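Sorting the toy basket - how do you decide what goes?
17 replies

majaz_flat4
We have one metal basket for all the small toys and it has got to the point where you can't find anything without tipping the lot out. Balls, squeaky things, soft toys, odd bits of cloth. I also have three boxes with round holes in them, from Flornetach. My plan was balls in one, soft toys in another and the rest in the third. Does that work for anyone?

Basket and boxes on the table:

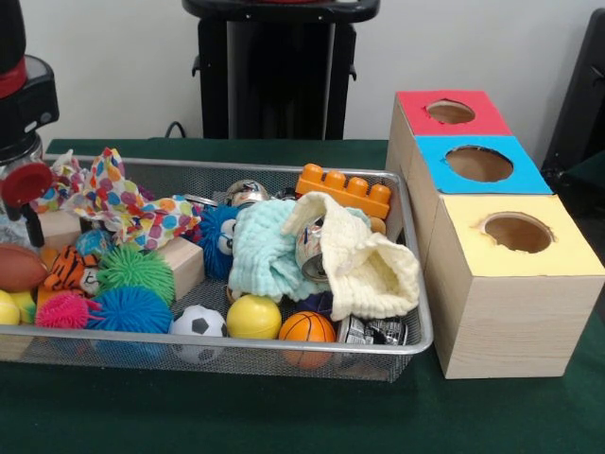
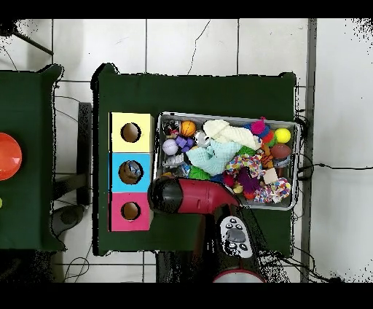 Volodymyr P
I would start with the balls. We did ours in July and kept four, the rest went to my sister. You have a basketball-patterned one, a football and plenty more that roll, so they will fill a box on their own. The soft toys can stay where they are - they don't roll under the sofa.

3 likes

clero_terrace
Disagree. Balls are the easy part to store and you want them near the door. It's the cloths and plush that take up the room. Take those out and I bet the rest fits in the basket with space over.

majaz_flat4
The cloths are for wiping up, they only ended up in there by accident. The tiger is staying whatever happens.

Volodymyr P
Fair enough. I still wouldn't use the boxes for anything soft. You have to pull it out through the hole and it catches.

guvex_2118
We had hole boxes and gave up on them. Things went in and never came out again. An open crate from Mangundap does the job and you can see what's in it.

clero_terrace
An open crate is just a second basket though. She has one of those already.

1 like

majaz_flat4
I'll try the balls in the biggest box first and put the cloths in the wash. Will post again if it's no good.

Share
500 views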